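Print this page | E-mail this page

Search notebook Go All entries This section only

Bench notes, June, bag filling

09:40. Continued with the open-bag transfers. Scoop is still the silver metal one; the plastic scoop from Mokora went back in the drawer, lip too thick to get into the corners of the tray. Target fill 300 g per bag, tare taken with the bag empty and the top folded down once.

First run came out at 363 g. Overfilled, heaped scoop. Leveled the scoop against the tray wall from the second bag on and the error dropped to 27 g. Good enough for the Nouri bags, too much for the Honau ones, which hold less and slump when the fill passes 200 g.

10:25. Table cover is the off-white print with gray ferns and tan flowers. Spilled grains are hard to find on the tan flowers, so sweep the whole surface between runs and weigh the sweepings. Do not estimate them by eye.

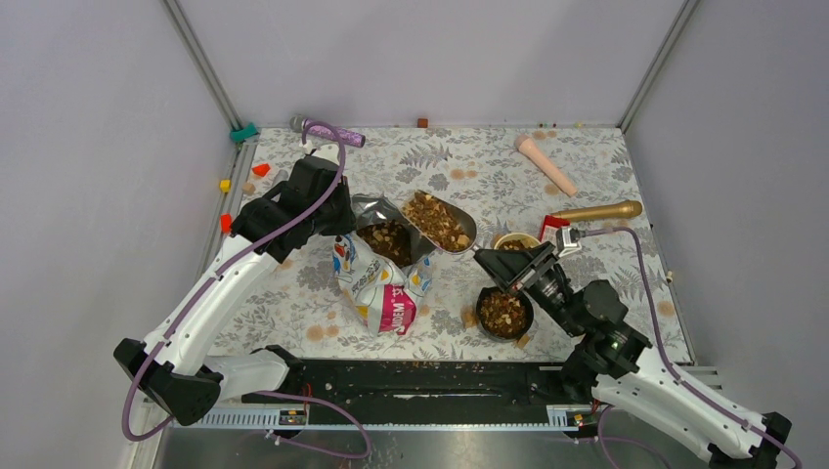 Bag mouth needs to stay open the full width of the scoop. With the top folded down it holds its shape for longer. Dullance stock has a stiffer rim; try it next and log the tare again, the old value does not carry over.

To do: clean scoop, relabel tray, order bags.

Last updated: June, 11:10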